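Winter layup for small cruisers: speaker notes
Imad Atallah, Skudent Boat Club, November meeting

Start with the boat most people here know: Neder, twin diesels, 1,813 engine hours when she came out of the water last fall. Owner did the engines properly and ignored the cabin. Mildew in every locker by spring. Tonight is mostly about the cabin.

Order of work. Haul, pressure wash the hull, check the zincs. Change oil while it's warm. Run antifreeze through the raw water side until color shows at the exhaust. Drain the fresh water tank and leave the taps open.
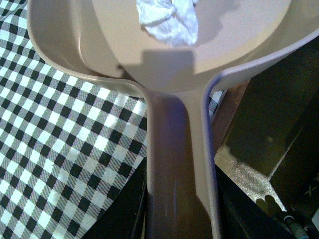
Bilges next. Pump out what you can, sponge the rest, then let the compartment air for a day before you close it. Pick up dry debris before any water goes in. A plain plastic dustpan is good enough, and a crumpled tissue like the one in this pan is exactly what ends up on a pump strainer. Test the float switch by hand when you finish.

Pause for questions on pumps. Someone will ask about the Daher yard's shrink wrap price. It was 700 dollars last year, vents extra.

Berths and bedding. Cushions go home if you have room. If they stay aboard, stand them on edge so air reaches both sides. Sheets and pillows should come off the boat in any case. 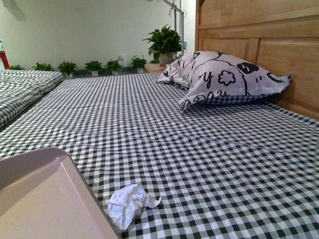

Gingham sheet on the bed, with a wood headboard alongside.

Batteries: charge fully, disconnect, and check the voltage monthly. Anything under 12 volts needs attention right away. On Cleva we left a bilge pump wired direct and it held fine with a small solar panel.

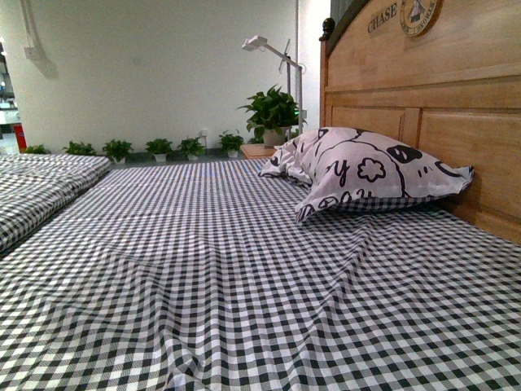

Covers need a ridge pole and airflow at both ends. Tie to the trailer or cradle, never to the jack stands. Allow 18 inches of overhang at the transom.

Handout is by the door. Launch list opens 6th May.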